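Evisholm Residents' Laundry - Frequently Asked Questions
Last updated February 28, 2026

Which machines are installed?
The laundry room has front-loading washers only. Top loaders were withdrawn in November.

How much can I put in one load?
Fill the drum to three quarters for cottons and to half for synthetics. Over-filled drums stop on an imbalance fault and have to be restarted from the panel.

Do I need to sort my washing?
Yes. Use 2 piles as a minimum, whites and darks. New navy or black items should go through on their own for the first 3 washes at 30 degrees.

Can I leave washing in the room?
For one cycle only. Items left longer are moved to the Meredia shelf by the door and kept for a week.

What detergent should I use?
Liquid or powder, in the drawer. Capsules go in the drum before the clothes. Fabric softener is optional - do not fill past the line.

How do I pay?
By Kovora card. Cards are topped up at the Ofori desk on the ground floor. Faults should be reported on extension 143 with the machine number.

Can I carry washing in a cardboard box?
Yes, if it is dry. Corrugated board weakens quickly when damp, so use a plastic basket for the return trip. Hold the box by both sides and keep it level.
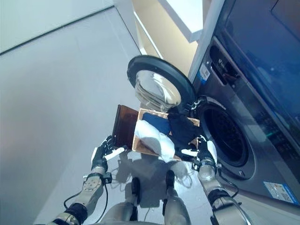 Mixed laundry in an open cardboard box, at a front loader. White, navy and black items should be separated before loading.

Is the floor safe when wet?
No. Mop up drips at once and leave the yellow sign out until the floor has dried.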